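# Orov countertop, two months in

January 2018. Installed in November, so this is the early verdict, will update if it goes wrong.
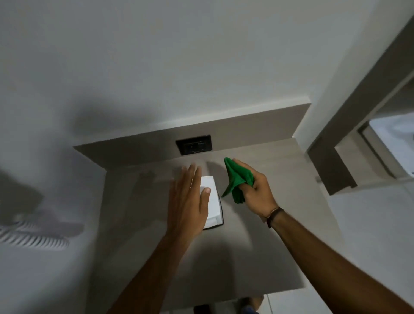 We went with the Orov slab in the matte taupe-gray, counter plus the matching strip up the wall. Paid 3000 for the lot, fitted. Wanted something that didn't shine, and it doesn't. Most of my day with this counter is lifting things up and wiping, the tall white holder mostly, green cloth in the other hand, so if you're the same read the cleaning bit and skip the rest. White holder looks good on the gray by the way. White wall too. I was worried it would all go gloomy and it hasn't.

**Cleaning**

Easy. Damp cloth, one pass for crumbs, second pass for anything sticky. Coffee came off after an hour. Beet juice came off after a night, with dish soap and some elbow. Turmeric left a faint yellow spot next to the stove for 2 days, then I used baking soda paste and it went. Don't use the scrubby side of the sponge – I did, once, there's a slightly shiny patch the size of a quarter and it hasn't gone away.

Greasy fingerprints show more than I'd like. Only from low down, in evening light, but they're there. Dry it with a second cloth after and it's much better. Water marks same thing, our water is hard.

**The wall strip**

Glad we paid for it. It was 200 extra and Esther Waweru next door left hers off and now has a gap line full of flour. Ours sits tight. Thing to know: the top of the strip catches dust, you won't notice until you run a finger along it. Add it to the weekly wipe.

The outlet got set right into the strip. Black plate on gray, my choice, everybody asked me if I was sure. I was. Hides the smudges around the plug. Decide on this EARLY, cutting the hole later is another visit and another fee.

**Heat and knives**

Haven't put a hot pan straight on it and not going to, the leaflet says up to 200 degrees but doesn't say for how long, or F or C for that matter. Trivet. Knife slipped off the board one time, small scratch, can feel it with a nail but can't really see it.

**Fitting**

Ordered through Simiyu, fitter was Emmanuel Shirima, very neat, took his shoes off without being asked. One delay – slab came with a chipped corner and went back. Nine days with a sheet of chipboard for a counter. Simiyu didn't charge for the second delivery but you had to chase them for it, three phone calls and an email they never answered.

Also priced the Irska one. Nicer edge, more colors, but glossy only in the size we needed and a longer wait. If you want gloss get that I guess.

**Good**
- color, still like it every morning
- wipes clean fast
- no visible join where strip meets counter, unless you get your nose in there

**Not so good**
- finger marks
- shiny patch if you scrub (my fualt, but still)
- leaflet is useless, one page, half of it is the warranty adress

Four out of five. Would be four and a half with a proper leaflet. Would buy again, in the same gray, and I'd get the sealant tube they offer at checkout, had to order one separately afterwards and the shipping cost more than the tube.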